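"A corner is never finished": a talk with Orsolya Szűcs about water, floors and cardboard

8/19/21

Orsolya Szűcs looks after the shared rooms of Iditz, a workshop house where small companies rent tables by the month. When I asked her for an interview about office interiors, she answered that she has no opinion about interiors, but she has many opinions about corners. So we talked about one corner, the one with the water dispenser.

"People come there all day," she said. "They come to the meeting room when they must. To the water they come because they want to. For me this makes it the most important place in the building, and it has the size of a bathroom carpet."

The dispenser was not always at the brick wall. Before July it was standing in the corridor, next to the door of the office of Kálmán Bárány, who does the bookkeeping for several of the tenants. He heard every conversation, and every conversation heard him. Mr. Bárány asked for a change politely, then he asked again less politely. Orsolya looked for a place with a socket and a floor which can be wiped.

"The brick was a question," she told me. "Béla Gulyás, our electrician, wanted to cover it with a panel. I said please no. It is the only nice wall we have. The rest is painted plaster, and it is painted badly, I can say this, I was painting it."

Béla gave up the panel but he won on another point. He wanted the striped tape on the floor, yellow and black, so that the heavy things stop where they should stop. Orsolya did not like it at first. She thought it looked like a factory. "Now I don't see it anymore, and this is a good sign. When someone puts a crate over the line, then I see it immediately."

I asked her about the taps, as I burned my finger on a machine of this type in another office many years ago. She laughed and said that everybody has such a story.

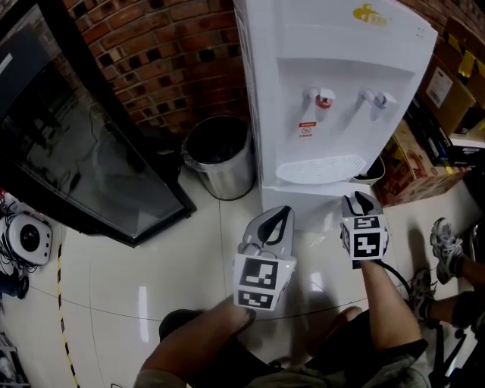

"The left one has the red safety button," she said. "You press it and you think for one second, and this second is enough. Children visit us sometimes, the son of Csaba Bodnár is here in the school holidays, and I showed him the button before I showed him the toilet."

The drip tray is her private worry. She empties it herself in the morning, before the others arrive, and she takes out the grille and washes it in the kitchen sink. A tray with slots collects lime very fast in this town. She uses vinegar, and she does not believe in the special products, though she has bought two of them.

For the trash can she chose stainless steel with an open top. The old one had a pedal, and the pedal broke, and after this people left their cups on top of the lid in a small tower. "If there is no lid, there is no tower," she said. Fingerprints are the price for it. She wipes the metal when she wipes the glass of the big cabinet beside it.

Then we came to the boxes. I was careful with this subject, but she began it alone.

"There will be always boxes. I made peace with it. Bence Sárközi gets deliveries for his company, Flestadik, and his table is the smallest one in the house. Where should he put them? I told him: against the wall, one on the other, label to the outside, and the water must stay free. He can keep them there until he has unpacked. Some weeks it goes quickly."

And other weeks? She moved her hand in the air in a way that I cannot write down.

The cables are the next job. There is a tangle of black ones near the floor on the cabinet side, and she has already asked Béla for a channel along the wall. He promised it for the autumn. She also wants a hook for a cloth, at the height of the taps, so that a person who spills water has no excuse to walk away.

"I would like also a plant," Orsolya added, when I had already closed my notebook — so I opened it again. "But a plant next to water gets too much water. Everybody pours in the rest of the glass. We had a ficus in the corridor and it drowned. So first the hook, and about the plant I will think in winter."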